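11/12/2018

Horkel canvassing app, used it for the whole Plorkthorpe council byelection. Quick review before I forget it all.

Good first. Walk lists load fast, 940 doors in our ward and it never choked. Notes save offline.
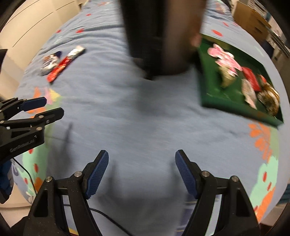
Does it work on an older phone? Mine's from 2013 and it ran fine, just chews the battery.

Donation tracking is the weak spot. Flags anything over $200 for disclosure, good, but teh export is a mess. Had to retype it in Zustent. 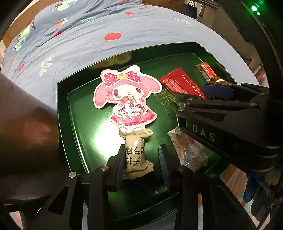

Also no way to merge duplicate voters. Same household, three entries. Annoying on the doorstep.

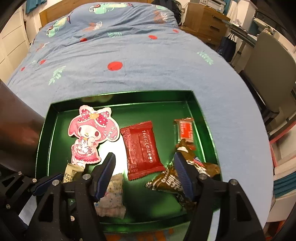

Price went up in May, $700 a campaign now. Baidoo is cheaper but its maps are awful, wrong side of the street half the time.

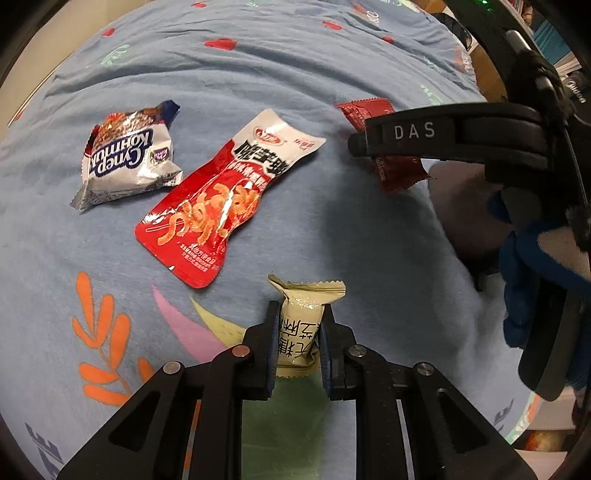 and support only answers weekdays, no good on a Saturday poll. Would still use it agian for a small race. 3.5/5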